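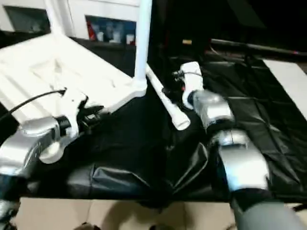

Soup Night Is Back at Brullora Hall

Well, friends, the holidays are packed away and it's time to think about soup again! Mamta Srivastava has kindly offered to make her red lentil (the one with the lime, for those who remember it), and Ildikó Lakatos is bringing a mushroom and barley that she says is better on the second day, though I doubt any of it will last that long. Doors open at 6, and supper is free as always. If you can bake a loaf or bring some butter, please let Gaurav Pandey know by Wednesday. Bring your own bowl if you can, and a neighbor too, especially one who's new to the street.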